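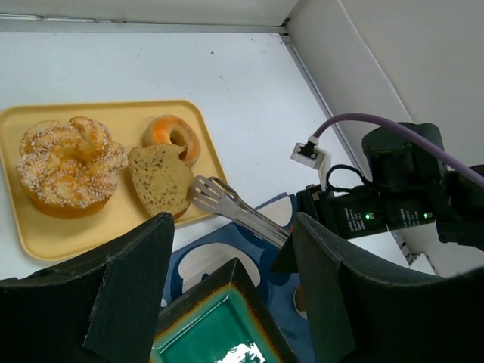

Roll, donut and bread slice on a yellow tray

Last updated: 2023-02-06

4.3 Registering a squad in Londus

Use this procedure to submit a provisional squad for a qualifying match. The club secretary account is required. Coach accounts can view the list but cannot submit it.

1. Sign in and open Fixtures. Select the match. The fixture must show the status Open.

2. Select Squad, then New list. Londus copies the players from the last submitted list. To start with no names, clear Copy previous.

3. Add each player by registration number. The number has up to four digits and is entered without the comma, so player 2,492 is typed as 2492.

4. Mark 11 players as Starting. All others are saved as Reserve. The starting group can be changed until the list is locked.

5. Check the Release column. A player registered with a club in another league needs a release entry — without one, the row stays amber and the list cannot be sent.

Note: Release entries made before the June update appear under the old heading, Club consent. They remain valid. 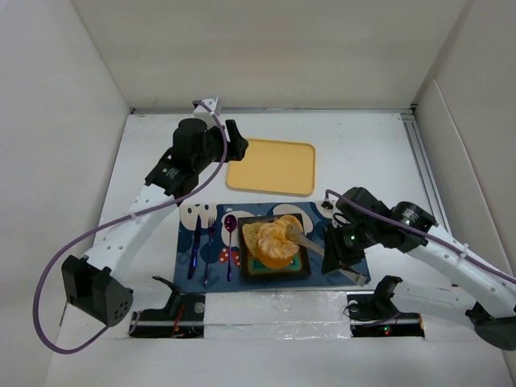
6. Select Submit. The match officer receives the list and the status changes to Pending.

CAUTION: Do not close the window while the progress bar is moving. An interrupted submission locks the fixture, and only the match officer can unlock it.

4.4 Replacing a player after submission

1. Open the list and select Replace next to the player's name.

2. Choose a reason code. Use 98 for injury and 113 for a release refused by the club. Code 113 requires a letter from the club as an attached file.

3. Enter the new player's registration number and select Save. The shirt number carries over unless it is edited.

4. Select Resubmit. The earlier version is kept under History and cannot be deleted.

Note: Replacements entered on the day of the match must also be given to the referee on paper.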